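I have worked in returns for 13 years, first at Disach and now at Aasen, and I want to put in a good word for the arm.

People outside the trade think returns means boxes. It means what is in the boxes, tipped out and muddled, and somebody's hands going in after it all day long. My wrists know more about this than any consultant. So when Holger Viklund, our shift lead, told us that part of the picking would go over to a machine, I was the one at the back grinning. Give it the bending! Give it the reaching into a deep bin at five in the morning! 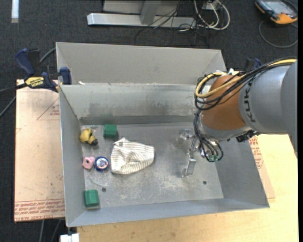
Plarkitz, September

A crumpled striped cloth is a harder job than it looks, and I love that. You or I would pinch it without thinking. For a gripper, a lump of folds is a puzzle, and a green block a hand's width away is a different puzzle altogether. Watching the KUKA at work has made me respect my own fingers, and I've noticed the others talking about their jobs with more pride too.

What has changed is the day. We used to stand at the bins for the whole shift. Now 20 of us take turns looking after the cells, and the rest of the time goes on checking and mending – the part I always wanted more of. I ask for two things in return. Pay us for the new skills, and let the people who did the picking decide which bins go over next. Aasen has agreed to the second and is still humming over the first. I'll keep asking, and I'll keep grinning as well.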